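Flarnari opens order book for its first customer rally car

Flarnari has confirmed that it will sell its R3 rally car to private teams from next season, with the first deliveries planned for the opening months of the year.

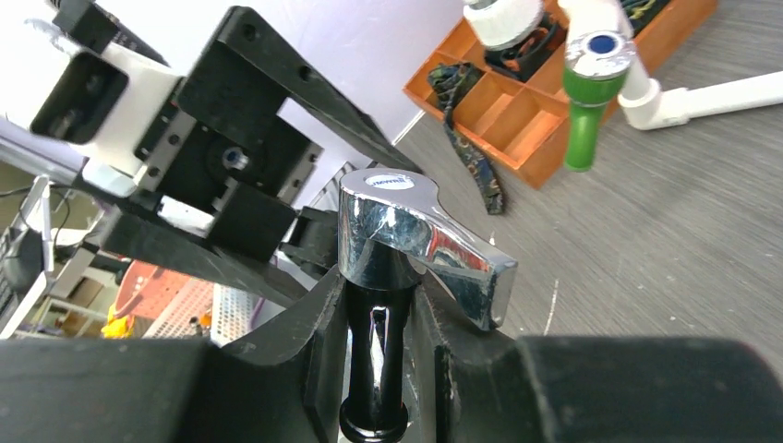 The car has been run by the factory for the past two seasons, mostly on gravel, and until now the only way to drive one was to be signed by the works team. Customers will be able to order through the company's competition department in Udevbridge or through Zenska, which has been appointed as the dealer for central and eastern Europe.

The first batch will be 12 cars. Flarnari says eight of those are already spoken for, with deposits paid, and that the remaining four will go to teams planning a full national or regional programme. Single-event customers are being asked to wait for the second batch, which should be built from late summer. No figure has been given for how many that will include.

The customer car is close to the one the factory used this year. The bodyshell, roll cage and suspension pick-up points are the same, and so is the five-speed sequential gearbox. The engine is the 1.6-litre turbo, sealed at the factory and supplied with one map. Works drivers had a choice of several maps, but Flarnari found in testing that private teams were spending too long on the laptop and not long enough on the dampers, so the option has gone.

There are three changes worth knowing about if you have looked over the factory car in the service park. The front subframe is now in steel. It is a little heavier, but it can be straightened and welded at the side of the road, and the aluminium part could not. The rear differential has a new casing with the drain plug moved to the back, so the oil can be changed without dropping the guard. And the wiring loom has been split into sections with connectors at the bulkhead and behind the seats. On the old car a damaged loom meant a full day's work.

The dampers are made by Czerwiński, as before. Customers will get a gravel set as standard, with tarmac springs and dampers as an option. The gravel dampers have a service interval of 200 stage kilometres for the first rebuild, and then longer after that depending on what is found inside. Czerwiński will send a van to the bigger events and will rebuild units overnight, but only if they are booked in before the start. Teams that have used the company's dampers on other cars will know that this is a firm rule.

Price is always the first question and Flarnari has not published one. We understand it will be quoted to each customer with a parts package, and that the package can be cut down but not left out. It covers one spare gearbox on loan, a set of corner parts for each side, two sumps and a windscreen. The company says it wants every car to be able to finish its first three rallies without anybody having to ring round for bits. Teams already running the older Flarnari two-wheel-drive car can hand it in as part payment, provided the logbook is complete.

Running costs are easier to pin down. The engine goes back to the factory once a season or at the distance written in its passport, whichever comes sooner. The gearbox is checked after every third event. Clutches have been lasting well on the factory cars, although those have been driven by people who know how to look after one.

Reliability was a sore point early on. The factory retired twice in its first four events, both times with a broken driveshaft on the front left, and the part was redrawn in October last year. Since then it has started 13 rallies with the new shafts and has not lost a car to the same fault. The customer cars will have the new shafts from the start, and anyone who has bought old stock for spares should not fit it.

Flarnari will run a two-day handover course at Udevbridge for each team. The first day is for mechanics and covers the gearbox, the differentials and how to bleed the brakes, which has to be done in a set order. The second is for the crew and takes place on a short gravel loop nearby. The company will pay for the fuel and one set of tyres. Travel and hotels are down to the team.

Any team thinking of using the car in the regional championship should check the class structure before ordering. As things stand it will run against the larger four-wheel-drive cars for overall points, with a separate award for its own class only if enough of them start. The organisers are due to look at this again before the season opens, and with almost a dozen cars on the way there may be a case for a class of its own — but it has not been agreed, and it would be a mistake to buy a car on the strength of it.

Orders are being taken now. Flarnari's competition office closes on 21 December 2019 and opens again in the first full week of January. Enquiries sent to Zenska over the break will be passed on, and will be dealt with in the order they came in. Teams wanting a left-hand-drive car should say so at the start, as the first right-hand-drive shell will not be ready until the spring.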